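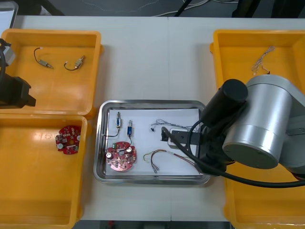 Ticket 2306: Middle octave drops notes on soft passages

Status: Solved
Product: Lavex player kit, 64-note version
Installed in: Hafstein upright
Playback software: Tretgate
Opened: 29/08/2025

Original report

Hi all! First I have to say this kit has made me ridiculously happy. I put it in my Hafstein upright back in February and I've had a piano playing itself in my dining room ever since. Guests walk in and stop talking.

Now the trouble. On quiet pieces, the notes from middle C up to the G above it go missing. Not every time. Play the same waltz three times and I get different holes in it each time. Loud pieces are perfect. Ragtime, marches, anything with some punch to it, not one missed note that I can hear.

Already tried:
- Restarted Tretgate and the driver box
- Reloaded the waltz from the original file
- Swapped the power brick with the spare that came in the kit
- Played the same keys by hand, and they all sound fine, soft or loud

Software is build 2063. Happy to test anything you like, I love this stuff.

Reply from support

Thanks for such a clear report, and what a great piano to put one in. Soft notes failing while loud ones work usually means the push is just under what the key needs. Please do the following and post what you get:

1. In Tretgate, open Setup, then Key Test, and choose Single Note.
2. Set strength to 20 and play middle C ten times.
3. Go up by 5 until it sounds on all ten.
4. Do the same for one key well outside the bad range, so we have something to compare.
5. Tell us the pulse length shown at the bottom of the Key Test page.

Reply from customer

Did it, and this was a fun hour. Middle C needs 45 before it's reliable. The D next to it needs 40. Low C, two octaves down, plays every time at 25, and it has a heavier hammer to move! So something is clearly off in the middle. Pulse length says 2000.

I also noticed the bad notes get better if the piano has been playing for a while. After twenty minutes of marches the waltz had only two holes in it. Could be my imagination but I ran it twice.

Reply from support

Excellent testing. The pulse length is the normal factory value, so leave it alone. The low C result tells us the supply is healthy. We'd like to look under the keys next.

Unplug the driver box at the wall and wait a couple of minutes. Slide the rail forward until the stop, then press each plunger up with a fingertip and let it fall. A good one drops back by its own weight with a small click. A sticky one creeps down or hangs. While you're in there, look at the felt caps on the plungers and see whether any are rubbing on the key next door.
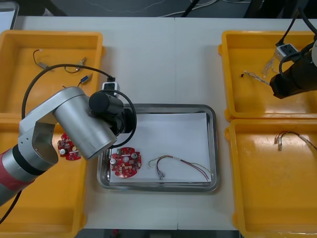
Rail check, customer's results

Found something! C, C sharp, D and E all hang. F and G creep. Everything else clicks down just as you described, and it's a lovely sound when you run a finger along the whole row.

The felts look good, nothing rubbing. But the rail itself isn't straight. I put a steel ruler along the top and there's a gap under it right in the middle, enough to slide a business card in. The center bracket screw was cranked down hard. That was me, in February, being very thorough.

Reply from support

That will do it. With the center bracket too tight the rail bows, the plungers lean in their sleeves, and a soft pulse can't beat the extra drag. Your twenty-minute observation fits too. The plungers loosen up a bit with use.

- Back the center screw off one full turn.
- Check with the ruler again and keep going by quarter turns until the gap closes.
- Snug the two end screws first, center last, finger tight plus a quarter turn.
- Wipe the six plungers with a dry lint-free cloth. No oil, please! It collects dust and you'll be back here by winter.
- Run Key Test on the same notes.

Reply from customer

One and a half turns and the ruler sits flat. All six plungers click now. Middle C is solid at 25, D at 25, E at 20. I ran the waltz four times in a row and didn't miss a thing. There's a run of very quiet repeated Es near the end that I had honest to goodness never heard before, I thought the arrangement had a pause there.

One more question while I have you. I had saved a custom strength table to push up the middle notes. Should I clear it?

Reply from support

Yes, clear it, or those notes will now stick out. Setup, Strength Table, Reset All, then restart Tretgate. If you'd like to fine-tune after that, the free Plokosis scale file plays every note at eight levels and makes an uneven key very easy to hear.

Reply from customer

Table cleared, Plokosis file downloaded, sounds wonderful. The G is a hair louder than its neighbors so I took it down by 2. Please close this one, and thank you!

Resolution: Center bracket overtightened, rail bowed. Bracket reset, plungers wiped dry, strength table cleared. No parts sent.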